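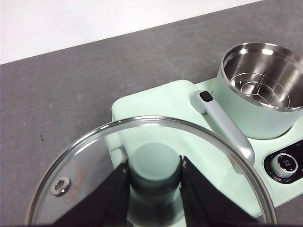

Quick one tonight because I promised Corina notes on the finger swap and I keep not writing them.

So. Two sets of fingers on the bench all of May. The Seluda set, short and blocky, hard plastic with a thin rubber skin. And the Andex set, longer, softer pads, cost a lot more. Same arm, same wrist camera, same controller settings as far as I could keep them the same. Test object is the green breakfast cooker, the one with the griddle on one side and the little pot on the other. Glass lid goes on and off the pot. Over and over. My kitchen at home has never seen this much lid activity.

Why lids. Because cubes told me nothing. Both sets pick up a foam cube all day long, you could do it with two rulers and a rubber band. Glass is slippery, the rim is a thin strip of steel, and you can see right through the middle so the depth camera just gives up. Lots of holes in the point cloud where the lid ought to be. I stopped using depth for it after the first evening and went to plain color from the wrist plus the fixed camera on the side.

Ran 38 lifts with the Seluda fingers, then 37 with the Andex ones. Was supposed to be 38 and 38, but I bumped the stop button with my elbow on one and never made it up. Sorry Corina. I know.

Results, the short version. Seluda dropped or lost the lid 3 times. Andex lost it 11. Yes, the expensive ones did worse. I checked the log twice thinking I'd mixed up the folders.

What I think is going on: the Andex pads are soft enough that they fold around the edge of the glass, which sounds great, but then the lid can rock. You lift, it tips a few degrees, you come back over the pot at a slant and the rim catches. The short hard ones don't give at all so the lid stays at whatever angle you grabbed it. If you grabbed it crooked it stays crooked, but at least the planner knows that. Predictable wins. I'd rather have a bad angle I know than a good angle that drifts.

Counterpoint, and Faraji brought this up right away when I called him: I never retuned the force for the soft pads. He says I was squeezing them way past where they work well and they were basically bulging. Fair. He has a set at Ogola and runs them at a bit over half what I use. I'll redo it at his number but I wanted the same-settings run first, otherwise what am I even comparing.
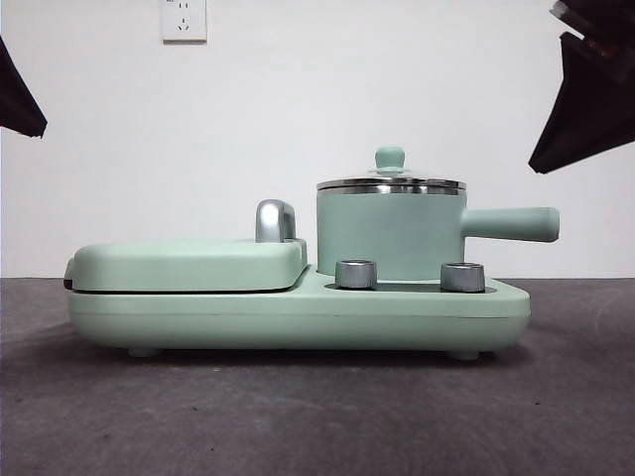
Next thing, cameras. The side view is the one I nearly didn't bother with and now I wouldn't give it up. From the wrist, everything looks lined up right until it isn't. You lose the height. Is the lid a finger's width over the pot or already touching? No idea from up there, with glass especially. From the side it's obvious, you get the rim of the pot and the lid edge in profile and you can just measure the gap. Level camera, pointed straight at the long side. Don't tilt it down like I did the first week, you think you're getting more information and you're only getting more table.

The wrist camera is still better for the approach. And for the dials, if I ever get there. Close up it picks up the knurling on the dial edge fine, but the tiny white markings on the face are mush. I tried to read the dial position by the markings and got garbage. Probably have to train on the whole dial, or stick a bit of tape on it, which feels like cheating but I'm not proud.

Controller. I wrote a whole rant about this and deleted it. Summary of the rant: I moved from the old box to the Brotatia one mid-month and the motion is a lot smoother at low speed, no little shiver when it slows down above the pot. That shiver used to ring the lid like a bell. But the setup software is awful. It forgets the tool weight every time you restart it. Every time! So if your arm sags after a reboot, go check the tool weight. Cost me an entire evening, I had the screwdriver out and was about to take the wrist apart.

(All the counted lifts above were on the new box, so that's not muddying the numbers. I did think of that.)

Other bits before I forget them:

Wipe the glass between batches. Fingerprints change the reflections and the detector moves its guess over by quite a lot. Found that out at 11 pm.

The steam vent on the lid is a surprisingly nice landmark. Small, round, metal, doesn't move relative to the rim. It tells you how the lid is rotated, which the plain round edge can't. I'm using it now along with the knob.

Grabbing by the knob vs. by the rim: knob is easier to hit but both sets slid on it if the grip was even slightly high. Knob is smooth, rounded top, narrower neck under it. The rim takes more fussing to line up and then holds better. I haven't counted those separately, it's an impression, dont quote me.

Also 500 ms wait after closing the fingers, before lifting. I had it at zero for ages. Just put the wait in. Half the weird tips went away and I'd been blaming the pads, the camera, the lighting, everything.

Cost wise, if you're choosing between the two sets with no other info, get the Seluda and spend the difference on a second camera. If you're doing soft stuff, bread, fruit, bags, I'd guess it flips and the Andex ones make sense. Havent tried it. Faraji says bread rolls are where they shine and he'd know, he's done a lot of them.

Next up is the redo at lower force, and then the griddle lid, which has a proper big chrome handle and should be a rest for everybody after this. Though it's shiny, so who knows what the camera makes of it. I'll put the logs up once I've renamed the folders to something a person could understand. Corina, the spreadsheet is in the usual place, second tab, ignore teh first one.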